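4 min read

I have owned more devotionals than I have finished, so take this with whatever salt you like. I bought the Mumlow Psalms Journal at the end of the winter, after my friend Marisol Cáceres brought hers to our Tuesday group in Braltville and I spent the whole hour looking at her margins when I should have been listening.

It's a thick spiral-bound book that takes you through the Psalms with a reading, a short reflection and a page and a half of lined space for each sitting. I've done 51 sittings now. I skipped plenty of mornings, and I love that the pages have no dates on them, so when I came back after a bad week it didn't scold me with a row of blanks!

The reflections are the best part. They're short (most fit on half a page) and whoever wrote them isn't scared of the angry psalms. Psalm 13 gets a full spread, with "How long, O Lord?" across the top and hardly any commentary under it, just room to write. I filled the whole thing and then kept going on the back of a grocery receipt. My old Brokitz devotional would have hurried me along to the happy verse at the end, and I wasn't ready for the happy verse that day.

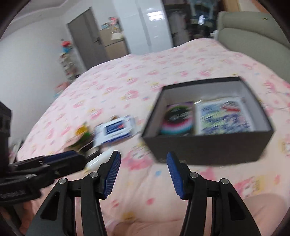 Psalm 6 was another one that got me. "I am weary with my moaning; every night I flood my bed with tears." I must have read that a dozen times growing up and thought it was a bit much, and now I've had a year where it sounded like plain reporting. The question printed next to it was "Who have you told?" and that's all it said. I called my sister.

OK, complaints. The paper is thin. My favorite gel pen goes straight through, so I've switched to a ballpoint, and I'm still a little grumpy about it. The prayer list pages are all bunched at the back, so you're flipping constantly, and the ribbon is too short to mark two places. Also there's a section called "Weekly Goals" that I ignore completely. I don't want to set goals for lament, thank you.

I wouldn't give it to someone brand new to the Bible, either. It assumes you know who Asaph is and why David was hiding in caves. The Ayala study guide does a better job with background, though it reads like homework, and I never once cried over it.

Would I buy it again? Yes, and I already have, for my goddaughter, who's getting baptized in April. I'll probably tuck a ballpoint in with it.

Recent posts
Reading Ruth out loud with teenagers
Do I need a study Bible that weighs this much?
What we sang at the Braltville prayer breakfast
Ayala study guide: Lamentations, first impressions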